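Reading and the Body: Notes for Week 5
Where people sit when they read, and what it does to the reading

Last week we left the monks of Trerkberg standing up at their desks. This week everybody sits down, and things go downhill from there.

Start with the plain fact that most of the books we will discuss were not written for a comfortable reader. A heavy folio wants a slope or a table. You go to it; it does not come to you. The small-format book changed that, and once a book fits in one hand the rest of the body starts to make demands. By the time you get to the novel in three volumes, the reader has gone soft and so, some said, has the novel.

Keep three words apart in your essays: posture (what the spine is doing), station (the spot a reader goes back to) and occasion (the hour, the company, the lamp). Students mix up the last two every year, and every year I write the same note in the margin.

Station is the one that gets overlooked. People who can't recall the plot of a book will tell you at length where they read it. The seat matters, and so does what is behind it. Given a free choice, readers back into corners like cats. 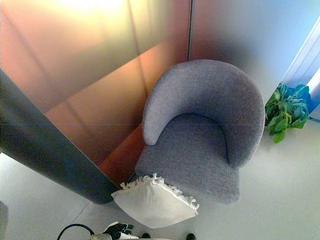
Kyrylo Romaniuk objects that all this is true only of people with corners to spare. His own grandmother read on the tram to Starnholm, standing, one arm through the strap, and got through more novels than anyone in the department. Comfort, he says, is what readers talk about when they have stopped reading.

I have no good answer to that, and you are welcome to use it against me in the essay. I would only point out that the tram had its regulars, and that a strap you reach for every morning is a station too.

The diaries in your packet come from the Womthorpe reading circle, which asked members to write down each book, the hour and the place. There are 103 entries from 28 readers. Look out for:

The hour. Most of the reading gets done after 9 p.m., when the writer claims to be improving her mind and the handwriting suggests she is asleep.

The place. "My chair" turns up constantly, and hardly ever with a word about what it looks like. Why would you describe it? You know which one it is.

The confession. Nearly 80 entries admit to skipping pages. The rest are lying, but that is a matter for the week on evidence.

The interruption. Doors, soup, children, a brother-in-law. Note how often the seat is chosen for its view of the door – or for having none.

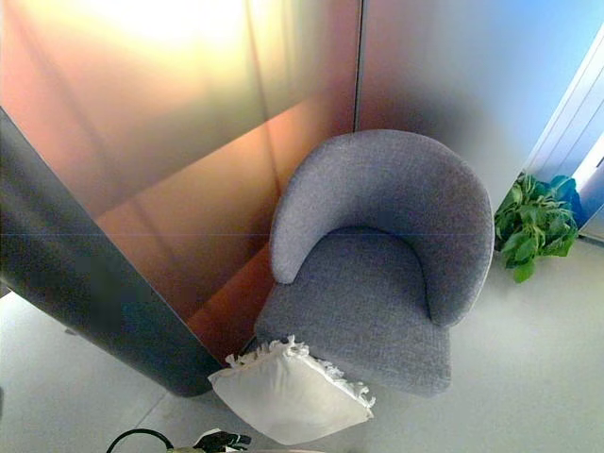 For next time

Read Antonina Demchenko's chapter on lamps, which is short, and Taras Zinchenko's reply to it, which is not. You may stop when he gets to whale oil.

Write 500 words on one place where you read regularly. Bed is allowed. The library is allowed if I am likely to believe it. Say what you read there and what you would never read there, and try to account for the difference.

Demyd Yurchenko has the spare packets. If yours is missing the last diary, the one with the soup stains copied in, ask him for another.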